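8 March 2019

Up at half five with the baby. Fed her, changed her, put her down again at seven and she slept until nearly nine, so I had two hours and used them on the kitchen. Washed the bottles, wiped the worktops, took the recycling out. It rained on and off until lunch.

Kirstin rang at ten to ask if she could come on at four instead of three. I said yes. She is bringing the travel cot back and I have nowhere to put it, so it will go behind the bedroom door with the other one.

Paid the nursery deposit, 206 pounds. The place is held for May. Azucena says the mornings there are calmer than the afternoons and to ask for mornings. I have asked. They will write back.

The living room has been bad all week and I decided today was the day for it. The sofa is where everything ends up. We feed her there, change her there when we can't face the stairs, and eat our own tea there after she has gone down. When Craig sold it to us he said the beige would show every mark, and he was right, but it was 43 pounds and he helped carry it in, so I have no complaint. The long cushion never stays where it belongs. I put it back at breakfast and by eleven it was lying across the seat again. The remote had been missing since last night and was on the seat on the right, down near the end, where I had looked twice.
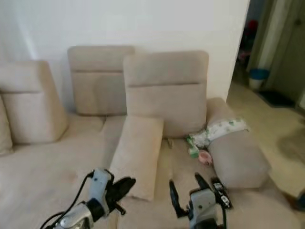
The sofa before I started. Nappy on the arm, remote found.

The nappy went back in the basket upstairs with the rest of the packet. I like the ones with the green pattern. Callum buys the plain ones when he does the shop and says there is no difference. They leak more at the legs, in my view. The little pink thing and the green one beside it went on the shelf by the window for now. I must find a proper box for the small bits. There was a lidded one at Paterson for a fiver and I should have bought it.

Then I took the loose cushions off and did underneath with the narrow end of the hoover. Crumbs, a sock, two hair grips, a receipt from Stusness for paint we returned. I did the stitching along the top of the backs with a damp cloth, as that line across the headrests collects dust. One of them has a faint mark near the seam which did not come out. I will try again with the soap Sang-wook gave us, which got the beetroot off his chairs. He says to leave it ten minutes and not to scrub.

Mopped the tiles after that, from the wall back towards the doorway. Used the blue and white bucket, which is small and needs filling twice. I hung the mat over the back step while the floor dried and forgot about it until the rain came on again. It is now over the bath.

Baby awake at half twelve. Porridge and pear, most of it eaten. Walked to the chemist with her in the sling as the pram wheel is squeaking. Callum looked at it last night and thinks it wants oil. My phone said 3,614 steps when I got in, and that was there and back with one stop at the post box.

Kirstin came at quarter past four with the cot and a loaf. She sat on the sofa and said it looked nice in here. We had tea and she held the baby while I folded a wash. She is thinking of leaving Goreo in the summer but has not told them. She has been there a long time and is tired of the drive. I said to wait until she has something else in writing.

Callum home at six. Soup and the loaf. He sat down, moved the long cushion and put the remote on the arm, and I moved it to the shelf.

To do tomorrow: oil for the pram, ring the health visitor about the weigh-in, the soap on that mark, get the mat dry. Email Azucena about the mornings if the nursery has written. Nappies, the green ones.

Baby down at ten past seven. Bed for me at half nine.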